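2019-01-08

Second round of comparing pads on the hand-held grippers. Last time I ran the flat silicone ones from Granham and was not impressed with how they dealt with soft packaging. The curved black pads came in over the break, so both grippers got a set and I repeated the same pick list.

Setup is unchanged: one gripper per hand, a marker cube mounted on each, pose from the markers, jaw width logged separately. I did 17 picks per object and threw out the first three as warm-up.

Results so far:

- **Thin and stiff** (booklets, cards): worse than flat pads. The curve leaves very little contact at the edge, and the item pivots when lifted. Tilting the wrist helps a bit.
- **Soft packets**: clearly better. Two drops with the curved pads. The packet folds into the curve and stays there.
- **Small boxes**: no difference I would defend.

Tracking was the bigger problem. When I roll a wrist too far inward the marker turns away and the pose jumps. 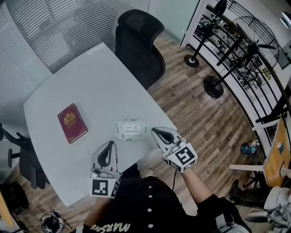 Amanuel Mamo suggested markers on more faces of the cube, and I will try that before touching the filter again. Cable routing also needs work - the drag is small but it shows up as a bias in the slow approaches.

Gemechu Ambaye wants the raw logs for the Brenholm controller comparison. Those go out in February, once I have rerun the stiff items with a shallower curve.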